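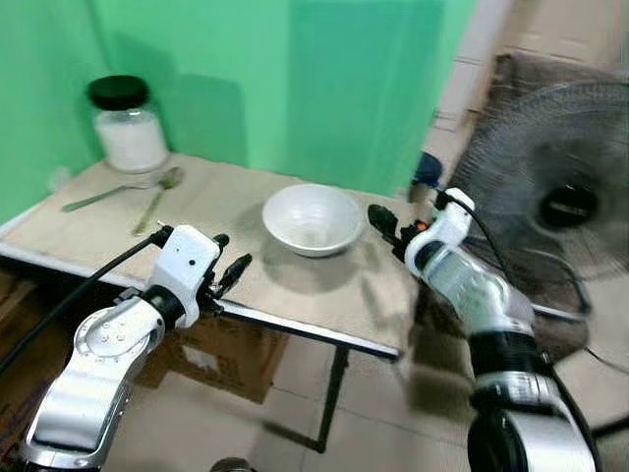 COMMUNIQUÉ DE PRESSE

31 août 2022

La galerie Folance présente « Vergara, les cours intérieures », photographies de Dorota Kaczmarczyk

La galerie Folance ouvre sa saison d'automne avec une exposition personnelle de la photographe Dorota Kaczmarczyk. L'accrochage réunit des tirages argentiques en noir et blanc et quelques grands formats en couleur, issus d'un travail mené pendant neuf ans dans le quartier de Vergara, ancien faubourg ouvrier construit autour de la fonderie Fumex. La plupart de ces images n'ont jamais été montrées au public.

Dorota Kaczmarczyk est arrivée à Vergara pour une commande de courte durée. Un bureau d'études lui demandait de relever l'état des façades avant un chantier de ravalement. La commande rendue, elle a continué à venir, d'abord le dimanche, puis par séjours de plusieurs semaines dans un logement prêté par une famille de la rue des Mouleurs. Elle y a photographié les cours, les escaliers extérieurs, les remises, les lavoirs transformés en garages et les jardins gagnés sur les anciennes voies de service de l'usine.

Le quartier se compose de maisons mitoyennes en brique, alignées sur la rue et ouvertes à l'arrière sur des cours communes. Ces cours ne figurent sur aucun plan récent. Leur découpage a changé au fil des ventes et des arrangements entre voisins : un mur abattu, une porte percée, un auvent posé entre deux toitures. C'est cette architecture sans architecte que la photographe a suivie, en revenant aux mêmes endroits à plusieurs années d'intervalle.

« Je ne cherchais pas à faire l'inventaire du quartier, explique Dorota Kaczmarczyk. Je voulais comprendre comment une cour se partage. Qui range quoi, à quelle hauteur on monte une clôture, ce qu'on laisse voir de chez soi. Les gens m'ont montré leurs aménagements avec beaucoup de précision, parfois en mesurant devant moi. »

Les habitants apparaissent peu. Quand ils sont présents, c'est de dos, au travail, ou assis à bonne distance de l'appareil. La photographe utilise une chambre sur pied, qui impose des temps de pose longs et une installation visible de tous. Chaque prise de vue a fait l'objet d'un accord préalable avec les occupants, et un tirage leur a été remis.

Le parcours de l'exposition

L'exposition occupe les trois salles de la galerie. La première est consacrée aux vues de rue et aux abords de la fonderie, fermée avant l'arrivée de la photographe et en partie démolie depuis. On y trouve les images les plus anciennes, dont la série des pignons aveugles réalisée pendant la commande initiale.

La deuxième salle rassemble les cours proprement dites. Les tirages y sont accrochés par lieu, sans respecter la chronologie, afin que le visiteur puisse rapprocher plusieurs états d'un même espace. Une cour de la rue du Laminoir est ainsi présentée en huit vues, prises depuis le même palier. Le dallage, d'abord continu, y est peu à peu remplacé par des parcelles plantées, puis par un abri en tôle.

La troisième salle montre les intérieurs, photographiés en couleur. Ce sont des cuisines, pour l'essentiel, et des vérandas ajoutées côté cour. Dorota Kaczmarczyk y a travaillé en lumière naturelle, en fin de matinée, au moment où le soleil passe au-dessus des toits.
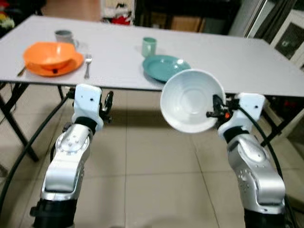

Ces images en couleur ont été tirées par l'atelier Celtatar, qui accompagne la photographe depuis ses débuts. Les tirages noir et blanc ont été réalisés par Dorota Kaczmarczyk elle-même, sur papier baryté, dans le laboratoire qu'elle a installé à son domicile.

Un ensemble de documents complète l'accrochage : carnets de terrain, planches-contacts annotées, croquis cotés des cours et correspondance avec les habitants. Ils sont présentés sous vitrine dans le couloir qui relie la deuxième et la troisième salle. Un plan dressé par la photographe à partir de ses relevés est accroché à l'entrée et reproduit dans le feuillet de visite.

Une publication

Un livre paraît à l'occasion de l'exposition, sous le titre « Vergara, les cours intérieures ». Il reprend la totalité des photographies exposées, ainsi que des vues supplémentaires qui n'ont pu trouver place aux murs. Les légendes, rédigées par Dorota Kaczmarczyk, indiquent le lieu, l'année et, lorsque les habitants l'ont souhaité, leur nom. L'ouvrage est édité par la galerie et disponible à l'accueil ou sur commande.

L'exposition sera ensuite présentée à Vergara même, en avril prochain, dans l'ancienne salle de paie de la fonderie Fumex. L'accrochage y sera réduit et réorganisé rue par rue. Les habitants qui possèdent des photographies de leur cour sont invités à les prêter pour cette seconde étape ; les modalités de prêt seront communiquées par voie d'affichage dans le quartier.

À propos de Dorota Kaczmarczyk

Formée au dessin technique avant de se tourner vers la photographie, Dorota Kaczmarczyk travaille sur l'habitat ordinaire et ses transformations. Elle a notamment photographié des cabanes de pêche, des lotissements inachevés et des gares de triage désaffectées. Elle partage son activité entre les commandes d'architecture et des projets personnels de longue durée. « Vergara, les cours intérieures » est sa première exposition à la galerie Folance.

À propos de la galerie Folance

La galerie Folance est consacrée à la photographie documentaire et d'architecture. Elle présente des expositions personnelles et publie des livres en lien avec sa programmation.

Informations pratiques

Galerie Folance, entrée par la cour. Entrée libre aux heures d'ouverture de la galerie. Les salles sont de plain-pied, à l'exception du couloir des documents, accessible par une rampe.

Visites commentées par la photographe sur inscription à l'accueil. Les groupes scolaires sont reçus le matin, sur rendez-vous.

Des visuels libres de droits pour la presse, dans le cadre exclusif de l'annonce de l'exposition, sont disponibles sur demande auprès du service de presse de la galerie. Toute reproduction doit mentionner le crédit suivant : © Dorota Kaczmarczyk, courtesy galerie Folance. Les recadrages et l'ajout de texte sur les images ne sont pas autorisés.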